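Household Budgeting in the Kurnesberg District: Findings from the 2021 Survey
Speaker notes — Usha Reddy
29 Sep 2021

Slide 1
Welcome the audience and thank the Kurnesberg Library for the use of the hall. State that questions will be taken after slide 6.

Slide 2
The survey was mailed to 733 households. We received 579 completed forms. Please note that partial forms were set aside and do not appear in any chart today.

Slide 3
Respondents were asked how they keep track of monthly spending. Paper records remain in wide use, mainly among older residents. Pause on the chart. The left column is rent and mortgage payments; the right column is all other fixed bills.

Slide 4
Irregular costs are the main source of difficulty. Car repairs, dental work and school fees were named most often. Read the quotation from the Mughal Street respondent in full — "I know what December will cost me, and I still do not save for it in June."

Slide 5
Describe the envelope method and the single-account method. Neither is recommended over the other. Households that reviewed their spending every month reported fewer late payments. 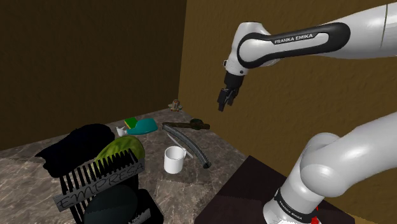 Mention that the review need not be long. Many respondents set aside one evening, with bank statements and receipts at hand, and compared the totals with the month before.

Slide 6
Next steps. The worksheet will be revised over the winter, with larger type and a separate line for yearly bills. A second mailing is planned for December. Copies of the full report are on the table by the door — one per household, please.

Open the floor to questions.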